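Notebook, home garment set, unit 017

Continuing from the Takov notes. Question is still the same: does the two-pass labeling method hold up on soft stuff, or was it only good on boxes and cups. Working on a bedroom set now. Clothes, bed, small room, one big window.

Method for whoever picks this up. Pass one, cut the stream by finger opening only, no pictures. Pass two, a person looks at each cut and moves it if the cloth says otherwise. Score = how far the cut moved. Cirillo does pass one, Vallen is the viewer for pass two. Skarkik not used, it choked on the fisheye again and I'm not fighting it.

Setup notes

017 views only for this part. Fingers are the yellow ones. Label reads upside down from the gripper view so check the number twice before you file anything, I had a folder under the wrong unit for most of a morning.

Sleeves are the big problem. The fluffy white one comes right down to just above the finger tips and then there is no cloth edge to look at, just white. Opening signal carries on fine, the viewer has nothing to go by. Marked these "blind" and left the pass one cut where it was. Do not guess them. 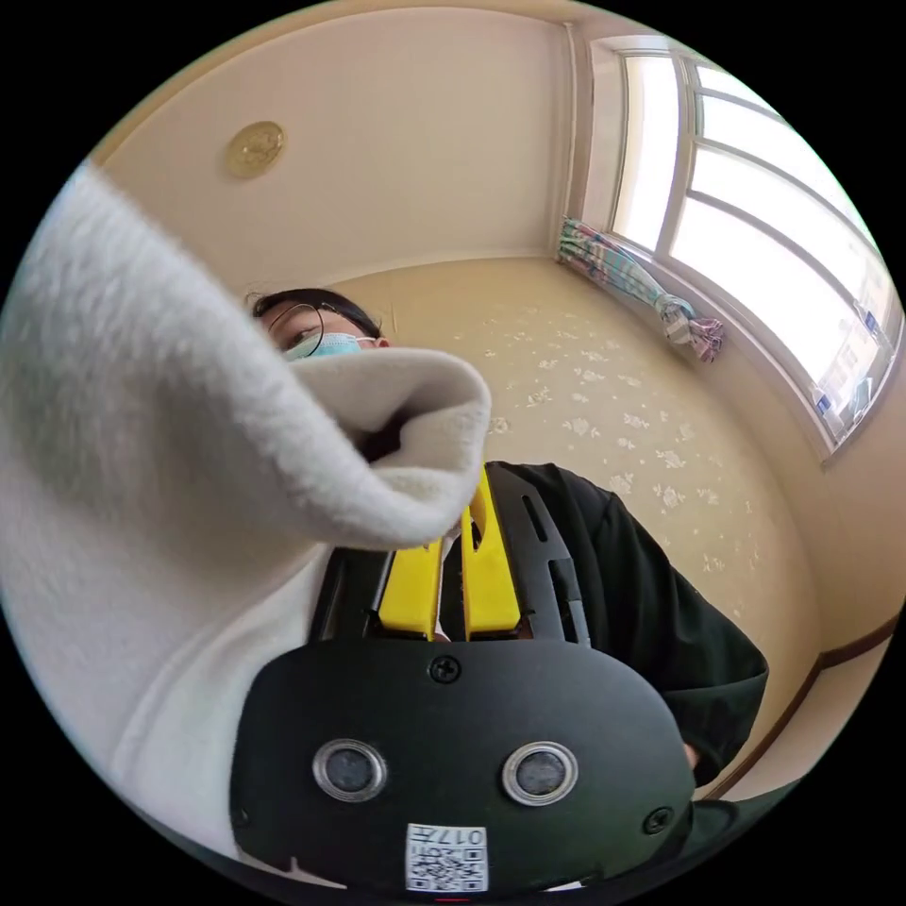 Pass one

1161 cuts in total. Ran it at the old threshold first, way too many, every little squeeze on fleece counts as a close. Fleece gives so much that the fingers never stop cleanly. Put in a hold time of 2 frames, reran, got the 1161. Stil over-cuts on the thick pieces but I can live with it.

Thin fabric is better then I expected. Fingers close, stop, done.

Exposure: window side is washed out any time the gripper points across the room. Tried masking the window in Vallen. Helps the eye a bit, changes nothing in pass one obviously. Leaving the mask off so the two passes see the same frames.

Also motion blur on anything tilting up. Faces, hands, all smeared a little. For this method it matters only when the blur is on the fingers, and mostly it isn't, they move with the camera.

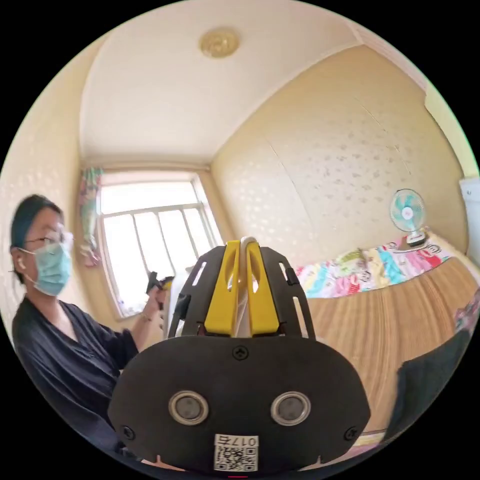 and I want the tilt-up stretches kept in, even though no cloth is in reach. They are good negatives. If pass one puts a cut there it's wrong by definition and we get a free error count without anyone labeling. Nomvula Hlongwane wanted them trimmed for file size, we talked, she's ok with keeping them in a seperate list.

Pass two

Did a first block by hand. 28 cuts moved, nearly all the same direction: pass one is early. Fingers shut, cloth not really held yet. Makes sense on fleece. The two that went the other way were both sleeve ends, doubled up layers, don't trust them.

So the offset looks like a bias, mostly one-sided. Good news if true, could be corrected per fabric in pass one. Need the fabric tag for that and we don't have one. Denim vs fleece vs mat would be enough to start. Mat needs its own tag, tips scraping the weave give a little bump in the signal that looks just like a touch on cloth.

Garment lying flat and spread out on the mat = easiest to judge. Folded pile = hardest, can't tell which layer moved.
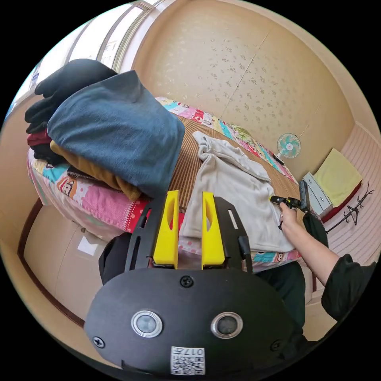 Back bench, 31st May

Reran pass one with a flat shift on everything, just to see. Better on fleece, worse on thin, about what you'd think. Not using it.

To do
fabric tags, three classes, by hand for now
blind cuts out of the score, list them on their own
second viewer on the same block, ask Nomvula, don't show her my cuts first
write the threshold and hold time INTO the file header this time
June: same thing on another unit, see if early is the method or just 017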